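Notebook, back room wall

31 July 2020

Adhiambo wants a decision on the wall before anything else gets moved, so I spent the morning looking at a wall. Writing it down so I don't have to do it again.

The claim, as it came to me: the Dollville paint is "scrubbable" and the marks in the back room will come off with a damp cloth and a bit of patience. Erick says he has done it. I asked where, and he pointed at a stretch that I can't tell apart from any other stretch. That could mean it worked very well or that there was never anything there. He didn't mark the spot before he started, so we'll never know.

What I'd like to find out:

Are the marks on the paint or in it?
Does wiping take the mark off or just spread it out?
Is it worth doing at all, given that chairs will go back against the same wall by next week?

The last one is the real question and the one I expect to lose.

First pass was just looking, from low down, because standing up you miss most of it. The wall is in better shape than the emails made it sound. Smooth, off-white with a green cast to it that I don't remember choosing. One tiny dark speck high up. Two faint dark scuffs lower down, one on each side. The rest is pale gray smudging, so weak that I kept losing it when I moved my head. The light in there is soft and even and hides nearly everything, and I suspect that's half of why opinions differ so much.

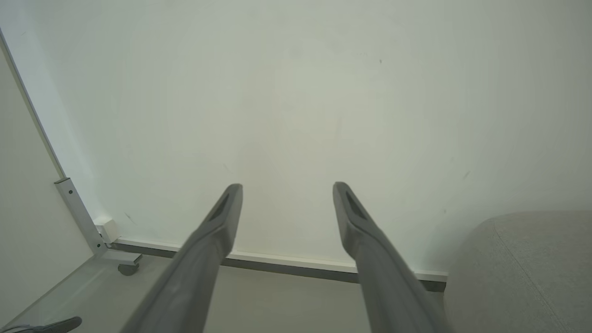 Kerubo thinks I'm looking at the wrong thing. She read my notes over lunch and said the wall is fine, leave the wall alone, it's the baseboard people will notice, and if we clean one big clean patch into the middle of an old coat we'll be repainting the lot by February. She has seen it happen with the Lorier paint in the front hall, where somebody rubbed out a bike tire mark and left a shiny oval that shows up every afternoon.

I went and looked at the oval. It's there. I had walked past it for a year and taken it for a reflection.

So, a point to her on shine. I'm less sure about the baseboard. It's a thin white strip on top with a darker gray band under it, and gray is forgiving. My guess is that whoever picked the gray had seen what a mop does. I'd leave it.

Test, such as it was. I didn't want to practice on the real wall, so I used the offcut board that Shih-chieh painted from the same can when the room was done. Made 2 scuffs on it with the heel of my shoe, one light and one where I meant it. Then:

Light scuff, damp cloth, plain water. Gone in a few strokes. No shine that I could see, looking along the board toward the window.

Heavy scuff, damp cloth, plain water. Grayer and wider. Kept going, got grayer and wider still. Stopped.

Heavy scuff again, with the Reserier cleaner Yanling swears by. Most of the dark came up. So did some of the paint, going by the color of the cloth, and there's now a slick patch the size of my palm. The bottle says safe on all washable walls. Either our wall isn't washable or the bottle is hopeful.

Things wrong with this test, before somebody else lists them: the board has never been leaned on, sat against or breathed at. Its marks were minutes old and the ones in the room are not. One person, one shoe, one cloth. I would not accept it from a student.

Still, it fits what Kerubo saw in the hall, and it doesn't fit "it all comes off."

Quote from Delacroix for a repaint of the room came in at 600, one coat, we move the furniture. I think that's a lot of money to fix a speck and some scuffs. Adhiambo thinks it's cheap. We have both said so more than once.

Where I've got to:

Water only. Light marks only. If it hasn't shifted in a few strokes, stop.
No Reserier in that room. Yanling disagrees and can try it on the other half of the board if she wants — not on the wall.
Write in pencil on the baseboard tape where you wiped, BEFORE you wipe. Erick, this means you.
Leave the speck. It's high up and I'm not getting a ladder for it.

Open: whether the green cast is the paint or the light. Shih-chieh says the can was plain white. I'd like to see the can.

Board is on the shelf by the sink, slick patch facing out. Please don't clean it.

2 comments
13 shares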